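The tape came off again in July

I have been putting off the packing table for most of the summer. It is the big green one by the back wall, and it gets used for everything: wrapping, sorting, eating lunch when the bench is full. The top has held up well. It wipes clean with a damp cloth and I have never had to sand or paint it.

The problem is what goes on top. Glass and plastic both slide on that surface, and anything round will roll if you look away. I tried a rubber mat from Jellbridge two years ago and it left marks. Then I tried cardboard, which lasted 3 days.

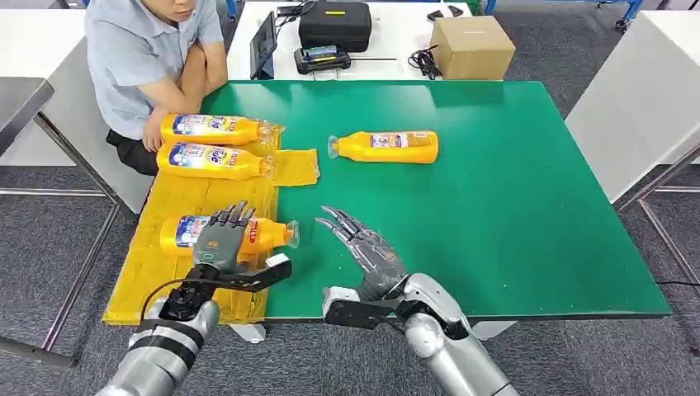 Covering only part of the table has worked better for me than covering all of it. I buy the yellow film from Tradura in rolls, 37 dollars each, and lay it in strips with the edges overlapping. It creases and the seams show. I stopped trying to get it flat. Orange-yellow bottles like these can lie on their sides on the film or on the bare green, and I still have a clear stretch of table to work on.

A roll does 68 cartons' worth of packing before I replace it. The tape at the corners goes first – usually in hot weather, when the glue gets soft. I have switched to a wider one from Sarnurness and put it on the underside of the edge, so sleeves don't catch on it.

Next job is the shelf under the table, where the empty cartons keep sliding out the back. I have a strip of wood cut for it already and need to find the screws.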